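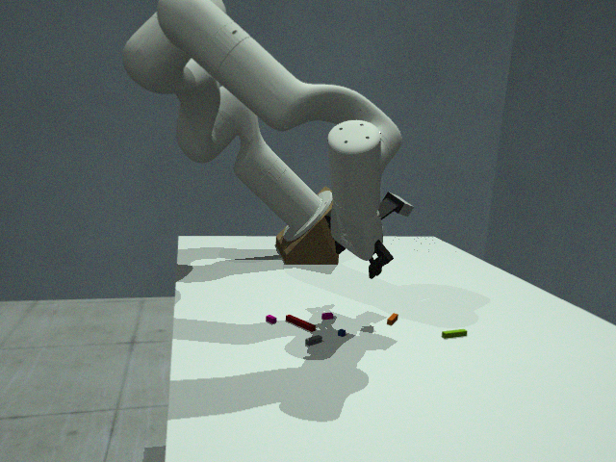
*Sim view attached to ticket 411: fingers open, tool pointing down, blocks in a mess*

**Ticket 411 – Planner refuses grasps in the shadow**
Opened by: Tatiana Hrnčiar
Component: Plilard (perception), Nulora (grasp planner)
Status: closed, grudgingly

**Report**

Nulora rejects a good half of the pick requests on the cluttered block scene with `NO_CANDIDATE`. The lime-green bar, out in the light, gets picked every time. The navy cube and the dark grey block, under the arm's shadow, might as well be on the moon. I have restarted everything, including myself.

**Ubaldo Bassi**

Not a planner fault. Nulora gets no candidates because Plilard sends it no segments. I replayed the request with hand-made masks and it planned fine. Passing to perception with my warmest regards.

**Jarmila Kolář**

Confirmed, with less warmth. The segmenter drops anything under 77 pixels, and once the shadow has eaten the edges of a small dark block there isn't much left. The threshold was set in October for bigger blocks. The commit message says "tidy".

Lowered it on a branch. Dark blocks now come through. So do bits of shadow, which Nulora cheerfully tries to pick up.

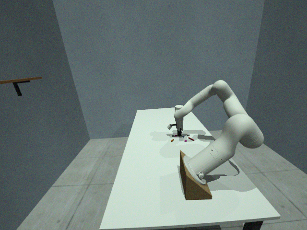 ### Second problem, found while looking for the first

**Tuncay Akbulut**

While you were all arguing about pixels: the base sits on a wedge, and the config on Jarmila's branch has it bolted down flat. The tilt is in the scene file but was never copied to the planner's base transform. Any grasp that did get through was being checked against a table at the wrong angle, so half the low ones were thrown out as collisions.

Steps, for whoever is next:

1. Pull the base pose from the scene file. Do not type it in by hand – we have met us.
2. Clear the planner cache, or it will go on believing in the old table.
3. Check that wrist yaw wraps at 360. Mine came back as a full extra turn, very graceful, no use to anyone.
4. Re-run the clutter set with the default lighting. Turning the shadows off is cheating, Ubaldo.

**Ubaldo Bassi**

It was a diagnostic.

**Jarmila Kolář**

Added a depth check, so a segment with no height is thrown away before Nulora sees it. Shadow grasps gone on my machine. Two failures left in the set, both on the small magenta pieces, both logged separately.

**Tatiana Hrnčiar**

Same two here. Merged Mar 31, 2023. The pixel threshold now lives in the config file with a comment next to it. Leaving the old "tidy" commit in the history as a warning to others.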